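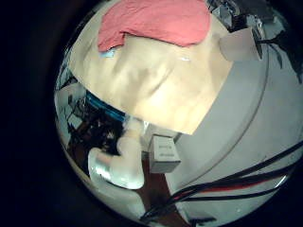 The pink cloth on the beige sheet

Folding small cloths on a sheet

I do all my cloths this way now, usually at the kitchen table with a cup of tea going cold, and I must say I find it rather soothing! Spread a plain sheet over the table first and smooth it from the middle outwards (a few creases won't hurt a bit).

Lay your cloth flat and tug the corners gently until they're square. Bring the bottom edge up to the top, run your palm along the fold, then fold in from the left, and once more if your drawer is shallow like mine.

Thick ones may need 3 folds, and a spell under a 300-page book overnight does wonders for the stubborn sort. Stack them with the folded edges facing you.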